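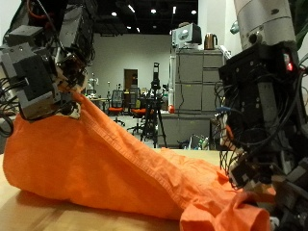 Issue 3, p. 79

Kerklow data collection - FAQ

How many folds do you need?
800 for the first set. We have 152 so far.

What counts as one example?
Start to finish, both arms home at the end. Stopped halfway - save it anyway, tag it "partial".

Can I use my own clothes?
Yes, ask Sombat Paisan first. Plain colors are fine. No zippers for now, buttons ok.

Do I flatten the cloth before starting?
No. Drop it and go. Teh messy starts are what the model is short on.

Dropped a sleeve, redo?
Keep going, pick it up again. Recoverys are useful.

Where do files go?
Chauke drive, same day.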